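Home Storage > Bins and Boxes > Reviews

Gosetti open bins, dark gray: review after one winter of use

By Jomar Sebastian
Last updated: February

I bought two of the Gosetti open bins in the fall, from the Prasertsri store near the bus station, and later I went back for four more. Several readers have asked me about them after my article on the hall closet, so I put my notes in order and write them here as a proper review. I paid for all six bins myself.

First I should say which bin I mean, as Gosetti sells many. Mine is the rectangular one without a lid, in dark gray, in the middle size. The label says it is 490 millimeters long and my tape measure agrees. My kitchen scale shows 1017 grams for one empty bin. This is a little heavy for its size, and I was surprised when I lifted it in the store. There is also a smaller one, which I have not used, and a larger one, which my sister has in her garage for shoes and garden gloves. She likes it but she cannot lift it when it is full.

What I use them for

We have two children and one workroom, and the workroom is also the place where everything goes when we do not know where it should go. Broken toys wait there to be glued. Parts from old appliances wait there too, and bottles of glue and oil, and cables for telephones that we sold long ago. Before, all of this was in cardboard boxes. A cardboard box is fine for one year. After this the bottom becomes soft and you start to carry it with two hands and some prayer.

My system now is simple. One bin is for things to look at, and one bin stands behind it for things that are finished. On Saturday morning I take both down and put them side by side, and I move objects from the first to the second until I am tired or until somebody wants lunch. What is left in the first bin goes back to the shelf for the next week.

I tried the same system with drawers and it did not work for me. In a drawer the small things travel to the back. An open bin I can put on the floor or on the table, and I see the whole bottom at one time.

The shape

The walls slope, so the opening is wider than the bottom. This has one good side and one bad side. The good side is that my hand goes in easily, also in the corners, and I do not scratch my fingers when I pick up something small. The bad side is that you lose room at the bottom. If you want to store books or square packages, you will have a strip of empty space around them, and it may annoy you. For objects with no regular shape I do not notice it.

Long things fit if they are not too long. Something bulky can lie flat across the middle and there is still room to put a bottle along the short wall. I recommend not filling the bin more than halfway if you want to search in it. With a handful of objects you find everything immediately. With a full bin you must take out the top half first, and then you have the same problem as in the cardboard box.

The color

I wanted white and the store had only gray. Now I am glad. Bright objects are very easy to see against the dark gray, and most toys are bright. Orange and yellow are the best. Even a bottle in a pale, see-through yellow-green shows clearly, and I often lost such bottles in my old white box.

Black things are another story. Black screws, black cable ties and the small rubber feet from chairs disappear at the bottom, especially in the evening. I put a sheet of light paper in the bin where I keep them. It is not beautiful, but it works. My wife says that I could also turn on the lamp.

Dust is visible on the rim after a week or so. On the inside I see it less.
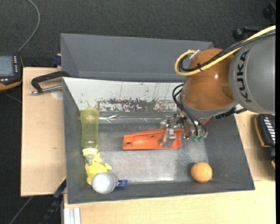
Cleaning

The inside is smooth enough that a damp cloth takes away nearly everything. I had one accident with wood glue, which I found the next day. It came off in one piece when I pushed with a plastic scraper. Oil was more difficult. I washed the bin two times with dish soap and warm water, and there was still a shadow in one corner. It does not bother me in a workroom, but I would not put kitchen things in this bin now.

The paper label from the store is terrible. It tears in small pieces and leaves glue behind. On the first two bins I worked with a hair dryer and my fingernails. On the next four I used some cooking oil on a cotton pad and waited ten minutes, and this was much faster.

On the floor and on the shelf

Our workroom has an old wooden floor with a carpet on one part of it. On the carpet the bin stays where you put it. On the wood it slides when you push it with your foot, and a full bin with sand under it can leave marks. I glued four felt pads under each bin that I use on the floor. They cost very little and I would like it if Gosetti put them in the package.

On our Jekel shelf two bins stand next to each other, with a space between them for my fingers. Three would not fit. Please measure your shelf at the height of the rim and not at the bottom, as the rim is the widest part. I measured the bottom and I had to move one shelf board because of this mistake.

Empty bins go into each other well, but sometimes they go too well. After they stood one month in a stack, I needed to twist them to get the lowest one out. A strip of folded paper between them helps.

Compared with the Skirkov bin

Before these I had one Skirkov bin of nearly the same size, and I still have it. The Skirkov has straight walls and real handles, and it has a lid that you can buy separately. It holds more. It is also thinner, and when I carry it full I feel that the long sides bend out. The Gosetti does not bend in my hands, even with tools inside.

For a closet, where you put something away for half a year, I would choose the Skirkov with the lid. For a table or a floor, where you take things out and put them back every day, I prefer the Gosetti. The missing handles are my biggest complaint. You hold the bin by the rim, and with a heavy load the rim presses into the fingers. My daughter, who is eight, can carry a bin with toys in it but not one with tools.

What I like
- Stays stiff when it is loaded
- Wide opening, easy to see and reach the bottom
- Dark color makes bright objects easy to find
- Goes together in a stack when empty

What I do not like
- No handles
- No lid, also not as an extra
- Small black parts are hard to see
- The store label

Would I buy it again?

I did already, four times. For sorting, repairing and for toys that come and go, it is the best bin we have had in this house, and none of the six has a crack until now. If Gosetti makes a version with handles I will probably change at least the two that I carry most. I give it four out of five.

One correction: in the first version of this review I wrote that the small size fits inside the middle size. A reader in the comments tried it and it gets stuck halfway, so I took the sentence out.

Related reviews
- Jekel wall shelf, three boards: the screws are too short
- Skirkov box with lid, medium
- Four label tapes for the workroom
- Felt pads for heavy furniture
- How we emptied the hall closet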